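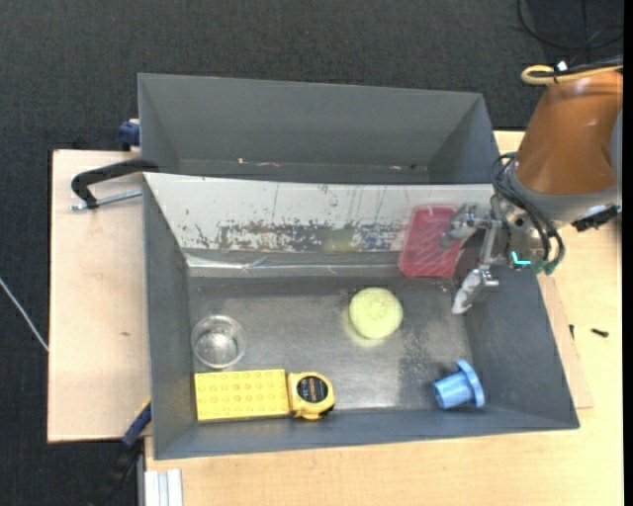 Fui em agosto à tarde aberta da Skuvton, que abriu o laboratório a quem se inscrevesse pelo formulário. Eu tinha-me inscrito quase por acaso, num intervalo do trabalho, e só voltei a pensar no assunto quando chegou o e-mail com a morada. Ficam aqui as notas, passadas a limpo do caderno.

A entrada era às duas e meia. Éramos 15 no meu grupo, quase todos de fora da área: dois professores de eletrotecnia, um casal que tem uma empresa de expedição de peças, alguns estudantes. Deram-nos um crachá e uma folha com o programa, que depois não foi seguido pela ordem. A parte da Kovar, que faz os suportes e as fixações, passou para o fim, e a apresentação em diapositivos foi encurtada. Não me importei.

Quem nos recebeu na zona dos braços foi Sławomir Kurek, que fala um português lento e muito correto. Explicou que ali se trabalha num único problema: tirar objetos variados de uma caixa e passá-los para outra. O projeto chama-se Belay. As duas caixas ficam encostadas uma atrás da outra, presas com grampos, e o braço entra pelo lado direito. Os objetos são coisas que qualquer pessoa tem em casa ou na garagem. Havia um copo transparente, uma fita métrica amarela, um bloco de encaixe também amarelo, uma peça de plástico azul-clara em forma de tubo com flange e um pacote vermelho encostado à parede do fundo.

Perguntei pelo copo. Kurek disse que é o objeto de que menos gosta, porque o fundo da caixa se vê através dele e o sistema tem de adivinhar onde está a borda. O pacote vermelho dá outro tipo de trabalho, por causa dos reflexos. A fita métrica, segundo ele, é fácil quando está deitada e irritante quando fica de lado.

O que mais me surpreendeu foi o estado do material. Eu esperava tudo novo, como nos vídeos de feiras. A parede da caixa da frente tem uma faixa gasta, com a superfície a lascar, e o fundo está sujo e com riscos. O braço tem uma capa cor de cobre e por cima dela passa um cabo amarelo, com os outros cabos a fazer curvas até aos conectores do punho. Parece equipamento de oficina, e isso agradou-me.

A demonstração em si durou pouco. O braço desceu, abriu os dois dedos, pegou no bloco e largou-o na caixa de trás. Na tentativa com o copo, falhou a primeira vez e acertou na segunda. Um dos professores quis saber quantas tentativas fazem. São cerca de 2.000 por semana, e guardam-se também as que correm mal.

Depois falou Saeed Babaei, que trata do software. Mostrou num ecrã a Elta, a ferramenta onde a equipa revê as tentativas uma a uma. É uma lista comprida com filtros, sem grande aspeto. Babaei disse que passou mais tempo a decidir o que conta como «falhou» do que a programar o resto. Se o objeto cai dentro da caixa certa mas de uma altura maior do que devia, é sucesso? Na equipa há duas opiniões.

O casal da expedição perguntou o preço de uma coisa destas para um armazém pequeno. A resposta foi que ainda não está à venda e que não sabiam dizer — achei bem que não inventassem um número.

Saímos perto das cinco. Havia café e umas bolachas secas junto à porta. Vão repetir a visita na primavera, com inscrição pelo mesmo formulário. Quem for de carro, deixe-o na rua de trás, que à frente só há lugar para cargas e descargas.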